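Search docs, issues, people... Go

Brasta

A grasp planner and replay tool for simulated tabletop scenes. Maintained by Salamatu Dogbe and Tarek Tahiri, in that order of patience.

14 comments | 3 shares

## What it does

Brasta reads a scene file, proposes approach poses for the gripper, throws out the ones that would end in a collision, and plays back whatever survives. It was split off from Tarow, our old planner, which treated furniture as a matter of opinion. Tarow configs still load. You'll get a warning for each deprecated key, and there are 59 of those, so pipe stderr somewhere you don't look.

## Install

Clone the repo, make a fresh environment, then:

 pip install -e .
 brasta check

If `brasta check` hangs, it's waiting for the renderer to compile shaders. The first run takes almost 70 seconds on Salamatu's laptop. Later runs use the cache, unless you've named your home directory something with a space in it, in which case please reconsider.

## Running a scene

 brasta plan scenes/cabinet.yaml --seed 2
 brasta replay out/last

Seed 2 is the default in the tests for reasons lost to history. Plans are written to `out/` and never cleaned up. Tarek calls this logging.

The planner runs in two stages. A coarse pass samples wrist poses outside the opening, and a second pass slides each one inward along the approach axis until the clearance drops below `min_gap`. Set `min_gap` to zero if you want to find out how good your collision meshes are.

## Cabinets

Open-fronted boxes get their own sampler, `front_entry`, and it ignores anything coming from above. The top panel is solid. Tarow never accepted this.

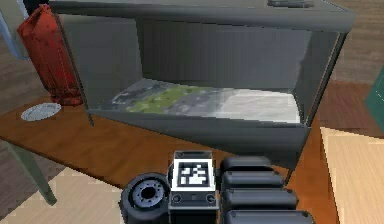

Clearance is computed against the convex hull of each part, so walls, floor and lip have to be separate meshes. Export the cabinet as one piece and the hull fills in the opening, and the planner will report, correctly, that there's no way into a solid block. We get this as a bug report most months. In May we got it from ourselves.

## Known problems

- Marker poses flip when the tag is seen nearly edge-on. Turn on `pose_filter` and hope.
- Soft objects are treated as rigid. Bags behave like bricks.
- The Nassar exporter writes millimeters and labels them meters. Pass `--scale 0.001`.
- Studelex scene files load, but their joint limits are dropped without a word.

## Contributing

Run the tests before opening a pull request. Salamatu reviews on Sunday and will ask why your function has a boolean argument named `flag`. Have an answer ready or rename it.

Was this page helpful? 6 likes | Share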